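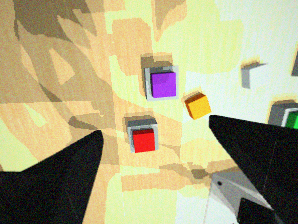 I packed sample trays at Dostlow for longer than I like to admit, and when the company told us the two-finger arms were coming I did what everybody else on the line did. I went home and worked out how many months of rent I had in the bank (3, if I was careful).

So I'm not neutral on this. But I've now spent most of a year on the other side of the glass, watching the arm practice in simulation before anyone lets it near the real bench, and my opinion has gotten messier.

The practice is colored cubes and little square gray holders, over and over. Purple, red, green, whatever. You'd think that would be a morning's work for a machine. Last Wednesday I sat through 769 tries at it with a cup of coffee and a spreadsheet, and I came out with a lot more respect for my own hands. A cube turned a few degrees off is nothing to me. I never once thought about it in all my years of packing! The arm has to be shown it again and again, in bad light, in good light, on tabletops with crazy blotchy patterns that no real shop would ever buy.

Here's what bugs me, though. The people who know the most about how a part sits crooked in a tray are the packers, and at most places they're the last ones asked. At Olmedo, where my friend Larasati Hutapea works, the whole system came in over a long weekend. She walked in and her stool was gone. Her new job was clearing jams, and she got 90 minutes of training for it, most of it about where not to stand.

We got luckier. Ishbel Lindsay, who ran our changeover, pulled four of us off the line early and had us sit with the software folks from Griltico. I complained the whole first week – I missed the radio, and the chairs were terrible – but by the second I was arguing with an engineer about which corner you go for first, and he was writing it down.

Does that make it all fine? No. There are fewer of us than there were. My wrists feel great, and the break room is too quiet. Some of the older packers didn't want a screen job and I don't blame them one bit, because sitting and watching is tiring in its own way and you don't get to chat while you do it.

What I'd ask any manager reading this is pretty small. Before you sign for the machine, go stand next to whoever does the job now and stay for a full shift. Then pay them for what they teach you – as in actual money, on the check, for as long as the arm keeps using it. Zarska pays its trainers a bonus on day one and then nothing. I think that's cheap, and I've told them so.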